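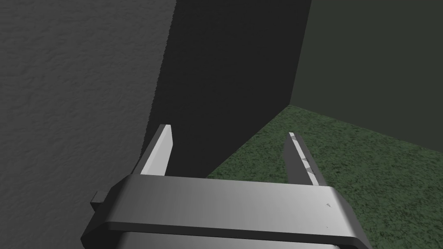 21/07/2019

Day 8 of the Lenen trial and I'm still in my pyjamas – best kind of testing! Spent the morning in the simulator with the Brirari room pack, mostly fiddling with the wrist view, and my coffee went cold twice. The rooms load quicker than they did in January, but the menus are still a dog's breakfast. Price is $3,951 for the licence, or 4 payments if you ask nicely.

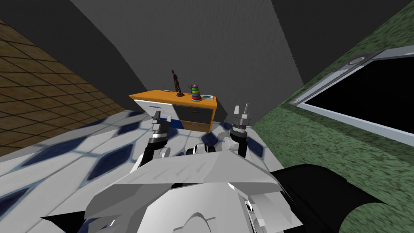

Both grippers up near the orange-topped drawers, ring toy and all.

I've got 30 days before I have to decide. Want to try the Medina pack tomorrow.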